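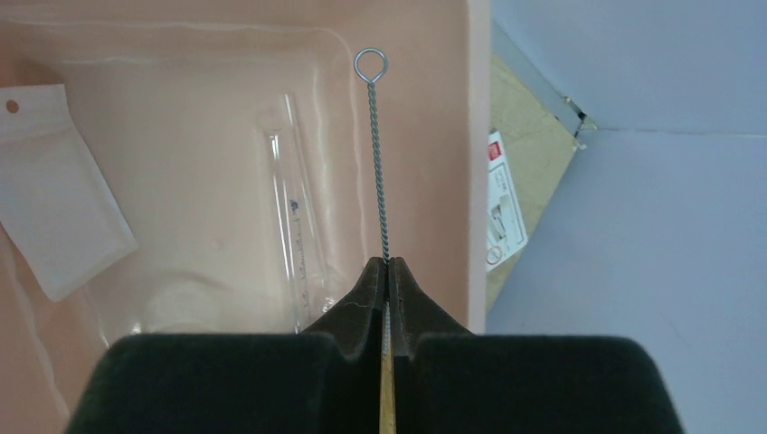
The Memico open day is now under way at the Vulley building. Posts from the sorting hall will appear in this thread through the afternoon. 1/7

Registration closed last night with 88 visitors on the list, most of them from school districts and small testing labs. Walk-in guests may still join the 3:30 tour at the front desk. 2/7

The main demonstration concerns mixed labware. A two-finger gripper, guided by a small camera at the wrist, picks items one at a time from a plastic bin. Clear glass tubes and thin twisted-wire handles are among the harder items. 3/7

Staff from Kuner, which supplies the control software, explained how grip points are chosen. Glass shows mainly as highlights to a camera, so the system relies on rims and edges. A wire handle offers very little surface, and the fingertips must close squarely on it. 4/7

A visitor asked about speed. The current setting is 30 percent of the arm's rated maximum. Memico will keep this limit for all public sessions. 5/7

The Fjeld room on the second floor is hosting the question period for teachers. Printed lesson guides are available there, along with the parts list for the bench setup. Seating is limited to 72. 6/7

The next open day is planned for December. Districts wishing to bring a group should write to the visits office before the end of October. Requests for parking passes go to the same office. 7/7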